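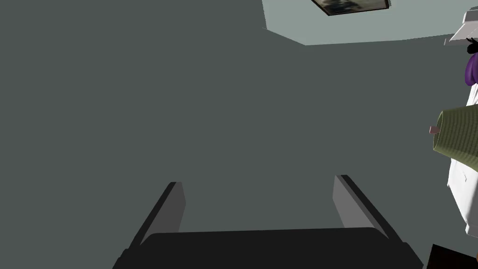

4.2 Comparing the two wrist cameras in simulation

Before we let either camera near the real arm, I wanted to know how much of the difference between them was down to where they sit and how much was down to the lens. So we built both mounts in the simulator and ran the same reaching routine with each. The first mount (we call it Purham, after the street our old lab was on) puts the camera low behind the palm, looking out between the fingers. The second, Kerkwood, sits 70 mm further back and is tipped toward the fingertips.

Figure 3. Wrist view from the simulator with the parallel gripper open and the arm pitched steeply upward. The palm and both fingers take up the bottom of the view, plain wall fills most of the rest, and the person is only partly visible at the right edge.

Figure 3 is the kind of view that gave us the most trouble. I'd gone in worrying about the fingers blocking things, and they do block a bit, but the big headache was all that flat gray wall. Our pose tracker, Drirnitach, wants corners and texture, and a smooth rendered wall gives it next to nothing to hold on to. The line where the wall meets the ceiling helps some. The person and the green woven item would be great for tracking if they stayed put, but we mask people and anything they're holding, so those features get thrown out before the tracker ever sees them!

We ran 785 reaches with each mount, same start poses and same random seeds. With Purham the tracker lost its pose in 265 of them. I had expected Kerkwood to win easily, and it didn't, at least not at first. It lost fewer poses on the downward reaches, where there's a tabletop to look at, and did slightly worse on the upward ones. Dardo Cáceres spotted the cause while going through the logs: I had left the gripper mask at the Purham size, so a strip of the finger plates was being treated as part of the room. The fingers move with the camera, so the tracker took that strip as proof that the arm was standing still. We fixed the mask and reran everything, and all numbers in this section come from the rerun.

One more thing on the controller side. When the pose drops out, the Arnardóttir controller holds its last velocity for 3 control cycles and then stops. That's fine for a short gap, but on an upward reach the arm can keep swinging toward blank wall during those cycles and make the next view even emptier. We tried stopping right away - it was safer, and painfully slow. For the hardware runs in Section 5 we kept the hold and cut the top wrist speed on any reach that pitches above the horizontal.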